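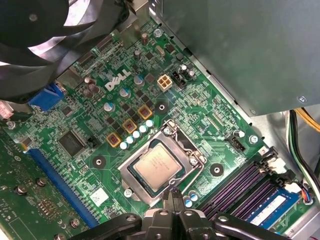

How to Learn a Cabaret Song From a Recording (When You Don't Read Music Very Well)

I get asked this a lot after gigs, usually by somebody who has had a glass of wine and is working up the nerve to sing at the next open night. They've got a song they love, they've got one recording of it that they've played to death, and they don't know how to get from there to standing beside a piano. So I'm going to write down how I do it. My reading is poor. I can tell up from down and I can count, and that's where it stops. I've still managed to put together an evening of songs, two sets with a break, and I learned nearly all of it by ear at my kitchen table in Muldale.

You'll need the recording, something to play it on that lets you jump back a few seconds easily, a pencil, and the words. A keyboard is handy even if you can only poke at it with one finger. You don't need a voice teacher to start, though I'll get to mine in a bit.

Step 1: Find more than one recording

Please don't learn a song from a single version! I did this with the first big torch song I ever tackled and it took me a whole winter to get rid of somebody else's sighs. I was breathing where she breathed and sliding where she slid. I even came in late on the bridge, which on her record was a lovely choice and in my mouth sounded like I'd lost my place.

Get three. Try to make one of them old, one of them plain (a cast recording is often good for this) and one of them a bit odd. Listen to all of them once through without doing anything else. Then listen for the places where all three singers do the same thing, and that's most likely what is written on the page. Where they wander off from each other, that's style, and you get to have your own.

If you can get hold of the sheet music, do, even if you read as badly as I do. You can follow the shape with a finger and at least settle the arguments.

Step 2: Write the words out by hand

I know, I know. You can print them in two seconds. Write them out anyway, on one side of the paper, with a wide margin. Lyrics you find online are full of mistakes, and you'll catch a good many of them when your hand has to make each word and your brain says hang on, that doesn't rhyme.

Leave out all the commas and periods the first time. Then read the thing out loud like you're telling it to a friend across a table and put the punctuation back where your own voice wanted it. Those marks are going to be your breaths later. I do this bit in the car sometimes, parked, and I've had looks.

If it's a translated song, and a lot of the best cabaret material is, look at a couple of different translations. They can be wildly different in mood. One will be all knives and cigarettes and the next will be quite polite. Pick the one whose words sit comfortably in your mouth. Two singers I know, Wenche Rønning and Joar Hellström, do the same ballad in two different English versions, and I've heard people come out of the room not realizing they were the same tune.

Step 3: Speak it in rhythm

Put the plainest recording on, turn it down low, and speak the words along with it. No pitch at all. Keep your voice at the level you'd use on the phone. You're trying to learn where the words land against the beat, and it's so much easier when you aren't worrying about the notes.

Do the verse this way, stop, do it again. When you can do it with the recording, turn the recording off and tap your foot and do it alone. If you speed up (I always speed up), go back.

This is also when I find out where the tricky mouthfuls are. Patter sections especially. Take those at half speed and really spit the consonants, then bring them up bit by bit over several days. Don't try to get a fast section up to tempo in one evening. You'll just practice tripping over it.

Step 4: Add the tune in small bites

Now you sing, and you go phrase by phrase. Play one phrase, stop the music, sing it back. Play it again and check. I go through each phrase ten times before I let myself move on, and I put pencil ticks in that wide margin to keep myself honest.

Start with the last phrase of the song and work backward. I got this from Torbjørn Björklund, who played for me the first time I sang in public, and I thought he was pulling my leg. But think about how you usually learn a song. You start at the top every time, so you know the opening beautifully and the ending is a blur. If you build it from the back, you're always singing toward the part you know best, and you come into the ending feeling stronger. It makes a big difference when your knees are knocking.

Watch out for the intervals that don't go where your ear expects. A lot of theater songs from between the wars have these, a note that's just a half step off from the sweet obvious one. If you've grown up on pop your voice will want to fix it. Don't let it! That sour little note is frequently the reason you fell for the song. Poke it out on the keyboard, sing it, poke it again. Hold it longer than it's supposed to be held until it starts to feel like home.

Step 5: Find your key

The key on the record was chosen for the singer on the record. It may have nothing to do with you. Sing the song alone, no music, starting on whatever note comes out, and notice which note is the highest and whether you can get it on a tired evening as well as a good one. Notice the lowest one too. Low notes vanish in a room full of people putting glasses down.

Once you've found a comfortable spot, go to the keyboard and find your first note and your last note, and write both at the top of the page. The last one matters because it often (not always) tells a pianist what key you're in. When I handed Torbjørn my first lyric sheet he asked what key and I said "sort of medium." He was very kind about it.

Go lower than you think for cabaret. You want to be able to talk on the pitches. If you're straining, people start watching your neck and stop hearing the story.

Step 6: Put it away

After all that, leave it for a day. A full 24 hours, no humming in the shower if you can help it. I used to skip this step because I was impatient, and I'd sing the thing raw and then hate it. When you come back after a rest you'll find that some of it has settled in very nicely and some of it has fallen clean out of your head. The bits that fell out are the ones to work on. Get the pencil and circle them.

Step 7: Decide who you're talking to

This is my favorite part. Every one of these songs is somebody talking to somebody. Sometimes it's the lover, sometimes it's the whole bar, sometimes it's the man who isn't coming back. Write the name or the person at the top of the page, next to your two notes. Then sing it through to that one person.

Then change it. Sing an angry song to a child. Sing a love song to the landlord. It feels silly, and you'll drop most of it, but I've kept little moments from almost every one of those daft run-throughs. My teacher, Hedvig Fjeld, had me sing a sailor song as though I was reading out a grocery list, and I still do the second verse that way. It gets a laugh, and then the third verse goes cold and the laugh stops, and I love that.

Please go easy on the hands, by the way. Beginners wave. I waved like I was bringing in a plane. Pick one gesture for the whole song and save it.

Step 8: Meet the pianist

If you've only ever sung with a recording, a live pianist will be a shock. The record always does the same thing. The pianist is listening to you and waiting for you, and if you wait for them, you'll both grind to a halt somewhere in the second verse.

Bring two copies of the music in your key, taped side by side so there are no page turns in stupid places. Say the tempo by singing a line of it, not the first line but a line from the middle where the tune has got going, and tap it while you sing. Say how it starts (a bell note, four bars, straight in) and how it ends. Say if there's a place where you slow down. Then run the beginning and the ending before you run anything else. If you only have five minutes together, those are the bits that need them.

And say thank you, and learn their name, and say it out loud from the stage afterward.

A few things people have asked me

How long does one song take? For me, three weeks for an ordinary one, and longer if there's patter. I always have one song cooking and one resting. If I'd like something ready for the October night, I start it in late summer.

Should I learn it in the original language? If you speak it, yes, lovely. If you don't, do one verse at most, and get a person who does speak it to listen to you first. Uthai Thammasiri sat through my German, very patiently, and saved me from a vowel that changed the meaning of the whole chorus.

Can I move the order of the verses? You can cut one. I wouldn't shuffle them, the story usually builds and you'll knock the stairs out from under yourself.

What if I forget the words? You will at some point. Keep the rhythm going, sing any words you've got, and look like you meant it. I once sang the first verse twice at the Strand and a woman came up afterward to tell me how moving the repeat was. I bought her a drink.

What should I start with? Something slow, with a small range, that you've loved for years. Leave the famous showpieces for later, because the whole room has a favorite version in its head and you'll be singing against it. Go hunting on the second half of the albums. There's a lot of good stuff back there that hardly gets sung, and pianists tend to perk up when you put it in front of them.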